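Ikis Small Parts Word List
Data card, version 2

Summary

The Ikis Small Parts Word List is a table of everyday names for small household and workshop items, with the regional variants in use for each. It contains 668 entries. The list was compiled by the Solturura language office for translators, catalog editors and teachers of English as a second language. It is a vocabulary resource and should not be used as a technical standard.

Contents of the release

entries.csv -- one row per headword
variants.csv -- regional and informal names, linked by entry number
sources.txt -- printed and spoken sources, by code
pictures/ -- illustrative material, not linked to entries

Each row in entries.csv has a headword, a part of speech, a short definition and a source code. Definitions are limited to 40 words. Where a headword has more than one common meaning, each meaning has its own row.

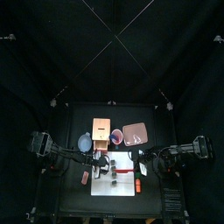 Tabletop with dark fabric walls and corner brackets.

Sources and collection

Headwords were taken from mail-order catalogs, school workbooks and repair manuals held at the Lustano reading room. Regional variants were collected by written questionnaire, and 98 completed forms were accepted. Forms with no stated region were set aside and do not form part of this release.

Spelling follows American usage. British forms are recorded as variants, even where they are the more common form in the source. Trade names were removed unless they have passed into general use as ordinary nouns.

Known limitations

Coverage is uneven. Sewing and kitchen terms are well represented; plumbing and electrical terms are not. The Tapia district returned few questionnaires, and its variants should be cited with care.

The words "rod," "stick," "bar" and "pin" overlap heavily in the source material. Editors kept the word used by the source and made no attempt to settle the difference by length or thickness. Color words are excluded from headwords, so "red rod" is entered under "rod" only.

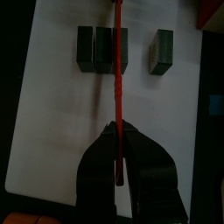 Terms of use

The list may be copied and adapted for teaching and reference work, provided that the name of the list and its version number are given. Commercial publishers should request written permission from the Solturura language office before reprinting more than a single page.

Maintenance

Corrections are reviewed each August. A correction should state the entry number, the proposed wording and a printed source. Entry numbers are permanent -- a withdrawn number is never assigned to a new word.

Last revised: Sunday, January 11, 2026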